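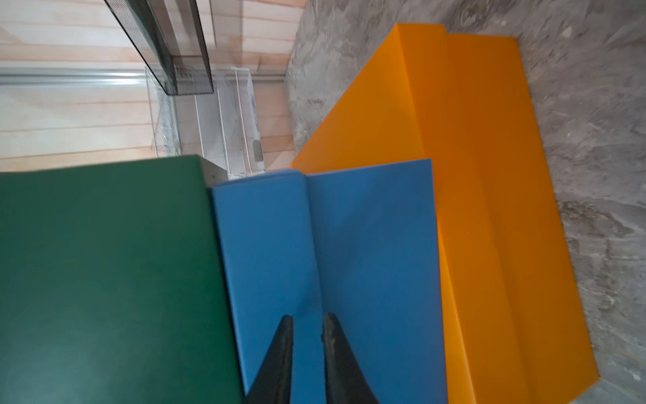 I've wanted to make my own notebooks for years, and the Kourkoulas Case Binding Kit is the first thing I've bought that got me all the way to a finished book with a hard cover on it. I love it. I've had stapled zines, a long-stitch wrap that shed its pages on a train, and one accordion album I still won't show people, so I came to this with low hopes and a lot of leftover card. A case binding is really two stiff panels that have to hinge nicely, and once you start thinking about hinges you see them everywhere: that blue board, bent down a single crease so the two halves angle apart like an open book, has one fold line doing all the work. A book cover has two, one each side of the spine, and getting those two grooves right is what this kit is brilliant at.

What's in the box

Four pairs of grey boards, ready cut
Spine strips in three widths
A stack of cartridge paper, already folded into sections
Bone folder, awl, two needles and a reel of waxed linen thread
A small tub of paste powder and a flat brush
Bookcloth in two colours (mine were number 409, a mossy green, and a plain oatmeal)
A punching cradle that slots together
A spacing jig, of which more below
Instructions in 17 steps, with drawings

The tools first. The bone folder is a good one, smooth all over and with a proper point, and it feels nice in the hand even after an hour of creasing. The awl is short and stubby and I took to it straight away. I'd say the needles are a bit thick for fine paper, though they sail through cartridge. The thread comes from Zanine and is the same stuff I'd been buying separately, so no complaints there (if you've ever fought with unwaxed thread you'll know how happy I was to see it).

The brush is the one thing I'd swap. It sheds. You spread your paste beautifully, lay the cloth down, and there's a bristle under it forever. I used an old pastry brush for the second book and had no trouble at all.

Now, the jig! It's a thin card strip with two notches, and it does one job, setting the gap between board and spine. I used to guess this gap with a ruler and get it wrong in both directions. Too tight and the cover fights you every time you open it; too wide and the whole thing flops about like a menu. With the jig you drop the spine strip into place, push the boards up to the notches, draw round everything and paste. Both of my first two covers opened flat and shut square. I sat there opening and shutting the first one for ages with the kettle boiled and forgotten.

Sewing

The instructions were written by Eirini Kourkoulas herself and they read like someone sitting next to you. Step six, the kettle stitch, has three drawings where most books give you one, and the needle is drawn going in and coming out on separate pictures. I'd never understood that stitch before. I'd nodded at it in classes and then made up something of my own at home.

Where it wobbles is step eleven, gluing up the spine. It tells you to leave it "until firm" and I didn't know what firm meant, so I went on too early and my sections slid. You want it to feel like a rubber. I've written that in pencil next to the drawing.

Paste or PVA? The kit gives you paste powder and I'm glad it does. You can slide the cloth about while you find the corner, and wipe your fingers on a damp cloth afterwards. It is slow to dry though, and boards covered in paste will curl if you look away, so press them under something heavy with baking paper between. I used the big casserole and two atlases.

Paper

The cartridge is nice with pencil and fine with a fountain pen, a little feathery with a really wet nib. Check your grain direction before you add any paper of your own. The supplied sections are folded the right way and it's easy to forget that somebody did that for you. My third book, made with paper from the cupboard, has the grain going across and it opens like a drawbridge. 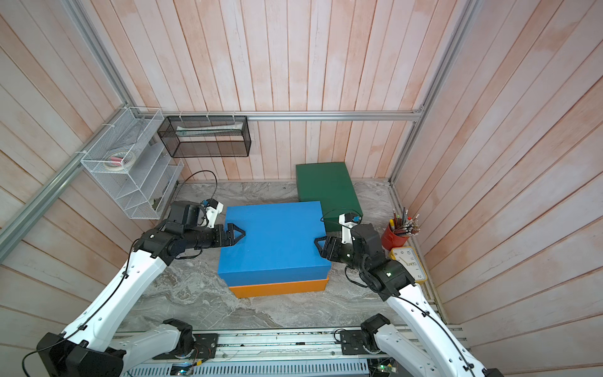

Clundum, 2018-12-07

I wrote most of the above in March, when I'd made three books, and I've been asked a few times whether I still use the kit. Yes, all the time! The supplied boards and paper are long gone and I buy my own now, but the folder, the awl, the cradle and the jig come out nearly every weekend. So a few notes from further on.

The jig has worn. It's only card, and the notches have gone soft from being pushed against. I traced it on to 300 gsm card while it was still crisp and cut myself a spare, and I'd tell anyone to do that on the first evening. Kourkoulas could easily make it out of something tougher and I'd happily pay a bit more for it.

The cradle has held up far better than I expected. It still slots together tightly and I've punched an enormous amount of paper on it. Make sure you push the awl straight down the fold and let the cradle stop it. If you lean, the holes wander and you'll see it on the spine later as a sort of drunken ladder.

I've also been trying thicker books. The leaflet says the method will take up to 30 sections and I believe it, but with the flat spine I'd stop well short of that. My fattest one so far has begun to sag forwards at the front edge. Rounding the spine would fix it and the kit doesn't cover rounding at all, which is fair enough for a beginner's box. I've got my eye on the Grilusus backing hammer for that (a present to myself, if I can find one that isn't out of stock).

The first book, the green one, has lived in my work bag since spring. The corners have bumped and the cloth has gone shiny where my thumb goes, and the hinges are as good as the day I made them. I did the oatmeal one for my sister as a recipe book and it has butter on it already. She wants another, with squared paper this time and a ribbon. Ribbon is easy, by the way. Glue it to the top of the spine before the mull goes on and leave more length than you think, then trim it on a slant.

A word on cloth, as I've been asked about that too. Use paper-backed bookcloth if you can get it. I tried a lovely bit of dress cotton and the paste came straight through in dark patches. You can back your own with tissue, and I've done it twice now with decent results, but it adds an evening.

Would I buy it again? I have, for my niece, who is thirteen and very good with a needle. She skipped the leaflet, went straight to the sewing and made a diary with a spine so neat I was quite jealous. She did glue the last page shut.

Good: the drawings, the jig, the thread, the cradle
Less good: the shedding brush, the vague bit at step eleven
Worth adding: a sheet of baking paper, a heavy pan, a spare jig cut on day one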